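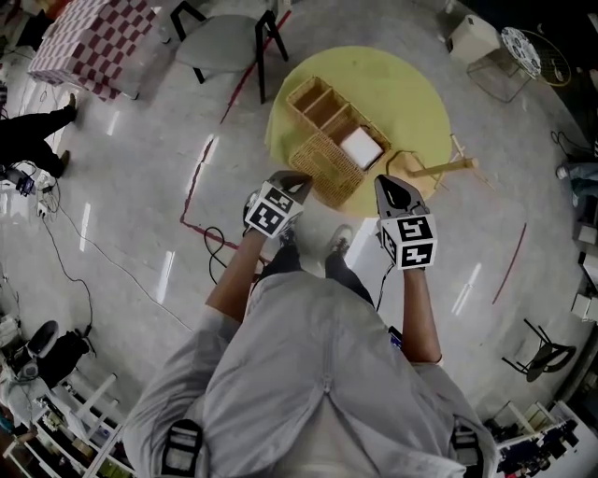
ボート競技入門 講義ノート
2000メートルをどう配分するか
2026年3月12日 改訂版

前回はオールの動かし方の話で終わってしまって、レースの話がぜんぜんできませんでした。すみません。今回はその続きで、ペース配分です。個人的にはここがいちばん好きなので、また脱線すると思います(する前から謝っておきます)。

教科書の「レース展開」の章は先に読まなくて大丈夫です。あの章は用語がいきなり出てくるので、このノートを読んでから戻ったほうが楽です。

1 まず用語から

レート:一分間に漕ぐ本数。「レートを上げる」と言えば、本数を増やすことです。船の速さそのものではありません。ここを混同したまま最後まで行く人が毎年いるので、しつこく言います。

スプリット:500メートルを進むのにかかる時間。小さいほど速い。陸上の人は一キロあたりで考えるくせがついているでしょうが、ボートでは500メートル単位に慣れてください。

クォーター:レースを四つに割ったときの一区間。第一クォーター、第二クォーター、と呼びます。

コックス:舵手。前を向いて座っている(種目によっては寝そべっている)唯一の乗員で、舵を取り、漕ぎ手に声をかける人です。コックスのいない種目もあります。

コンスタント:スタートの加速が終わったあと、巡航に入った状態。「コンスタントに落とす」という言い方をしますが、気を抜くわけではないですよ。

2 均等に漕ぐのがいちばん得、という話

水の抵抗は、ざっくり言って速さの二乗に比例します。抵抗に逆らって進むのに必要なパワーは、抵抗に速さを掛けたものなので、速さの三乗に比例する。これがペース配分の出発点です。

たとえば速さを一割上げようとすると、必要なパワーは1.1の三乗で、1.331倍。三割以上も余計に出さないといけません。逆に一割遅くすると0.9の三乗で0.729倍ですむ。じゃあ前半を一割速く、後半を一割遅く漕いだら差し引きゼロかというと、足して2で割ると1.03になって、ずっと同じ速さで漕いだときより多くのパワーを使ってしまうんですね。しかもこれは時間で半分ずつにした計算で、進んだ距離は同じです。同じ距離を同じ時間で行くのに、疲れだけが増えている。

距離で半分ずつにするとどうなるか。前半の1000メートルを一割速く、後半の1000メートルを一割遅く、という設定です。こちらは遅いほうで過ごす時間が長くなるので、平均の速さまで落ちます。手計算で確かめておいてください。レースの半分で時間を分けるのか距離で分けるのか、レポートでごちゃまぜになりやすいところです。

というわけで、理屈の上では均等が得。なのに、実際のレースを見ると、たいていのクルーは最初のクォーターがいちばん速いんです。どうしてでしょう。次の節の話はそこです。

3 それでも最初に飛び出す理由

ひとつめは単純で、船が止まった状態から始まるからです。止まっている船を動かすには短く速く何本か漕ぐことになり、そのときのレートはとても高くなります。授業で使うユネオ(Uneo)水路の練習記録では、エイトのスタート直後に52まで行っている本があります。これを最後まで続けるのは無理です。私なら五本でやめたいです。

加速の分だけ時間は損をしているはずなのに、第一クォーターのスプリットがいちばん良くなる。つまり加速が終わったあと、巡航速度よりかなり上まで行っているわけです。ここでの余分なパワーは、前の節の三乗の話でいけば割高な買い物です。

ふたつめは体の事情です。スタート直後の短い時間は、酸素を使わない仕組みからもエネルギーを取り出せます。ただし使いすぎると、そのあとが苦しい。どのくらい使うと後半に響くのかは個人差が大きくて、エルゴ(室内の漕ぐ機械です)の記録を並べても、きれいな線にはなりません。

みっつめは、これが私の好きな話なんですが、漕ぎ手は後ろ向きに座っているんです! 先に出たクルーは、後ろから来る相手を目の前に見ながら漕げる。追うほうは、相手を見ようとしたら首をひねらないといけないし、ひねればフォームが崩れる。コックスのいない種目だと、この差はますます大きいと思います。もっとも、見えているほうが必ず楽かというと、じわじわ詰められるのを見続けるのもなかなか怖いそうで、選手に聞くと意見は割れます。

あと、細かい話ですが、隣のレーンのクルーが前に出ると、その波や引き波が気になるという人もいます。レーン幅がちゃんとある競漕コースでは影響は小さいはずなんですけど、モーターボートの波と混同して語られることもあるので、話を聞くときは何の波のことなのか確認してください。

4 クォーターごとに見る

ここからはアーンコム(Arncombe)のクルーが9月の記録会で漕いだレースをもとに話します。船の名前はドローラ(Dolora)、コックスはエスター・ムッサさん。相手はブキャナン(Buchanan)のクルーでした。数字の表は別に配るので、ここでは流れだけ書きます。

第一クォーター。スタートはブキャナンのほうがきれいでした。ドローラは三本目で左右の水の入りがずれて、船が少し傾いています。こうなると漕ぎ手は焦って本数でごまかしたくなるんですが、ムッサさんはここで「長く」と声をかけています。レートではなく、水の中でオールを動かす長さのほうを戻せという意味ですね。録音だと、このあとオールの音がそろってくるのがよくわかります。

第二クォーター。地味です。観客も飽きます(私は飽きません)。でも表をもらったら、まずこの区間の数字に印をつけてください。第一クォーターからの落ち幅が大きいクルーは、入りで使いすぎた可能性があります。可能性、と書いたのは、風が途中で変わることもあるからです。一艇だけ落ちているのか、全艇がそろって落ちているのか。必ず横並びで見ます。

第三クォーター。1000メートルを過ぎてからの区間で、経験者に聞くとだいたいみんなここが嫌いだと言います。ゴールはまだ遠いし、スタートの勢いはもうない。逆に言うと、相手も嫌がっている。ここで十本だけ強く漕ぐ、いわゆる「足蹴り」を入れるクルーが多いです。脚で押す意識をそろえるための合図で、名前のとおりに何かを蹴飛ばすわけではありません。

ドローラもここで足蹴りを入れています。
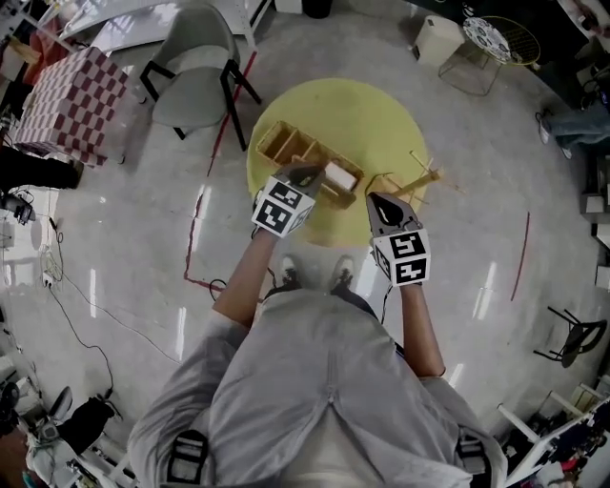
ただ、入れた場所がおもしろくて、中間点ぴったりではなく、そこから少し我慢したあとなんです。中間点ではブキャナンのほうが先に仕掛けました。ムッサさんはそれに付き合わず、相手の十本が終わってレートが戻ったところで声をかけています。相手が一息つきたいときに、こちらが出る。理にかなっているようにも聞こえるし、離されたまま届かなかったら「なぜあそこで行かなかった」と言われる作戦でもあります。

第四クォーター。ラストスパートです。ここは理屈としては簡単で、残しておいても賞状はもらえないので全部使う。レートも上がります。でもレートが上がっているのにスプリットが良くならないクルーがけっこうあります。疲れてくると、前に出て構える動作が浅くなり、一本で進む距離が縮むからです。

この一本あたりの距離は、簡単に計算できます。スプリットが2分ちょうどなら、一分間に進むのは250メートル。それをレートで割ってください。レート25なら一本で10メートル。レートが上がったのにこの数字が大きく減っていたら、空回り気味だと見当がつきます。

5 コーチの話のメモ

イドリサ・キニュア(Idrisa Kinyua)コーチにゲストで来てもらったときのメモを、許可をもらって載せます。私の走り書きなので、文章が雑なのは私のせいです。

・レースプランは紙一枚にする。裏まで行ったら書きすぎ。
・プランに相手の名前を書かない。相手が予定と違うことをしたとき、手が止まるから。
・「行くぞ」より「次の十本」のほうが漕ぎ手は動ける。終わりがわかっている苦しさのほうがまだ我慢できる。
・向かい風の日は、時間が伸びるぶん体の計算も変わる。順風の日のタイムと並べて落ち込まないこと。
・エルゴで強い人を集めても、船がそのぶん速いとは限らない。そろうまでに時間がかかる。
・初心者には、最初のクォーターを「ちょっと物足りない」と感じるくらいで入らせる。たいていそれでちょうどいいか、まだ速すぎる。

最後の項目については質問が出て、「物足りないと感じる余裕がそもそもありません」と言われてキニュアさんが笑っていました。緊張していると、入りのきつさは本当にわからないようです。だから感覚だけでなく、エルゴの練習のときから画面のスプリットを見て、自分の感じ方とのずれを知っておくのがいいとのこと。

それと、風の話をもう少し。向かい風では、船もオールも選手の体も全部が空気に押されるので、水の抵抗だけで考えた前半の計算はそのまま使えません。均等の考え方が全部だめになるわけではないのですが、途中で風が変わる場合、速さを均等にするのか、体の出すパワーを均等にするのかで答えが変わります。強い向かい風の区間で無理に同じスプリットを守ろうとすると、たいへんなことになります。このあたりは次回、艇種の違いと一緒にやります。

6 よくある勘違い

「レートが高いほうが速い」。すでに書きました。二つのクルーが並んでいて、レートの低いほうがじりじり前に出ることは普通にあります。

「後半が速いクルーは、前半をさぼっている」。うーん、そう見えるときもあります。でも後半が速いように見えて、じつは周りが落ちているだけということがとても多いです。抜いていく船は加速しているように見えるんですよね。表の数字で確かめると、本人たちもちゃんと遅くなっています。

「コックスは叫ぶ係」。声が大きいに越したことはないですが、今の船はたいていスピーカーが付いているので、聞いてほしいのは言葉の中身とタイミングです。録音を聞くときは、何を言ったかと、漕ぎの音が何本後に変わったかを、横に並べて書いてみてください。

7 課題

配布する表から好きなクルーを一つ選び、クォーターごとのスプリットを折れ線にしてください。手描きでかまいません。そのうえで、

(1)全体の平均スプリットを出し、いちばん離れた区間がどこか書く。
(2)その区間のずれを、スタートの加速、疲労、風、作戦のどれで説明できそうか、自分の考えを書く。複数でもいいです。
(3)一本あたりの距離を全区間で計算する。レートの欄が空いている区間は計算しなくていいです。

(2)は正解を当てる問題ではないので、表だけでは決められないと思ったら、何の記録があれば決められるかを書いてください。去年は「選手が眠かった」という答えがありました。どんな記録で確かめるかが書いてあれば、それでも点は出します。

教室に電卓を持ってくるのを忘れずに。スプリットは分と秒なので、平均を出すときは先に全部秒に直しておくと間違えにくいです。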